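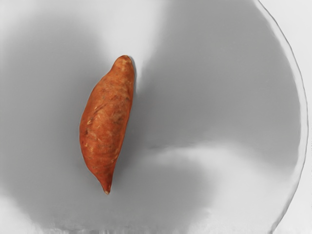 4. Setting Up and Calibrating the Kitchen Scale

This section applies to the Henriques bench scale as supplied to member kitchens of the Stillanstead Community Meals Service. It should be read by every person who weighs ingredients or portions. Questions about the procedure should be sent to Kaja Luik, Equipment Office, Stikbridge.

4.1 Before you begin

Check that the following items are in the carton:

- scale base with four adjustable feet
- weighing platform
- power adapter and cord
- test weight, 900 g, in its pouch
- calibration record card

If any item is missing, do not use the scale. Return the carton complete to the Equipment Office.

CAUTION: Do not lift the scale by the weighing platform. The load sensor beneath it may be damaged and the damage may not be visible.

4.2 Placing the scale

1. Choose a firm, level counter away from fans, open doors and ovens. Moving air will cause the reading to drift.

2. Set the base on the counter and look at the bubble in the level window. Turn the feet until the bubble rests inside the ring.

3. Lower the platform onto the base. The notch on the underside must sit over the locating pin. The platform should not rock when pressed lightly at each corner.

4. Connect the adapter to the base first and then to the wall outlet.

5. Press and hold ON/ZERO for 3 seconds. The display will show a row of dashes and then 0 g.

6. Allow the scale to warm up before calibrating. The warm-up symbol will go out when the scale is ready.

NOTE: A scale that has been stored in an unheated room, as is common in February, should be left in the kitchen overnight before it is switched on.

We use cookies to remember your settings and to improve this site. By continuing to browse you accept our use of cookies. Accept / Manage preferences

4.3 Calibration

Calibrate the scale on first use, whenever it has been moved to another counter, and at the start of each month.

1. Clear the platform and press ON/ZERO.

2. Press and hold CAL until the display flashes 900.

3. Place the test weight in the center of the platform. Handle it with the pouch or a clean dry cloth. Grease from the fingers will change its weight over time.

4. Wait for the display to stop flashing. Do not lean on the counter while waiting.

5. Remove the weight. The display should return to 0 g.

6. Enter the result on the record card and sign it. Cards are collected by Theano Karamanlidis and kept with the kitchen's inspection papers.

If the display shows E-102, the scale was unable to settle. Check the level, remove any source of vibration and repeat the procedure from step 1. If the code appears a second time, take the scale out of service.

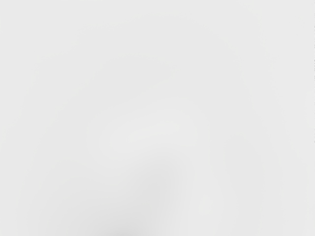 4.4 Weighing with a plate or bowl

1. Place the empty plate or bowl on the platform.

2. Press TARE. The display will return to 0 g, and the weight of the container will be stored.

3. Add the food and read the display once the stable mark appears.

4. Remove the plate and the food together. The display will show the stored weight with a minus sign, for example -292 g. This is normal.

5. Press TARE again to clear the stored weight before using a different container.

CAUTION: Plates of the same pattern may differ in weight. Tare each plate separately when preparing meals for persons on a measured diet.

Root vegetables are to be weighed whole and unpeeled when stock is received, and weighed again after trimming if the recipe calls for a trimmed weight. Both figures are written on the preparation sheet, with the trimmed weight in the right-hand column.

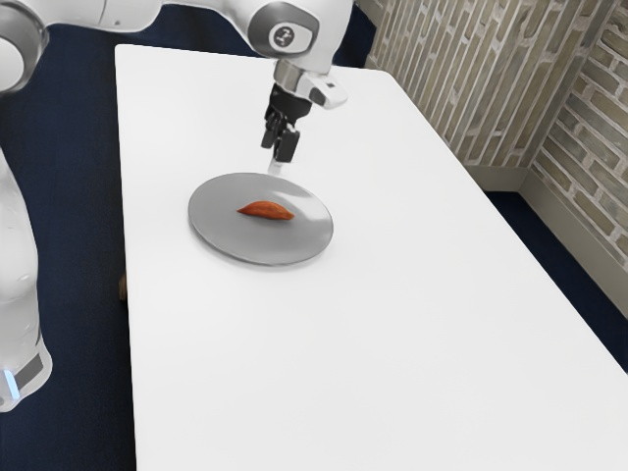

Where a recipe gives only a trimmed weight, the cook should trim first and add or remove pieces until the figure is reached. Trimmings are not returned to stock.

4.5 Cleaning and storage

1. Switch off the scale and disconnect the adapter from the wall.

2. Lift off the platform. Wash it by hand in warm soapy water and dry it fully.

3. Wipe the base with a damp cloth. Do not spray liquid on the base or place it in a sink.

4. Return the test weight to its pouch.

Repairs may be carried out only by Leonidas Politis or by a technician he has approved in writing. Opening the base for any other reason ends the loan agreement.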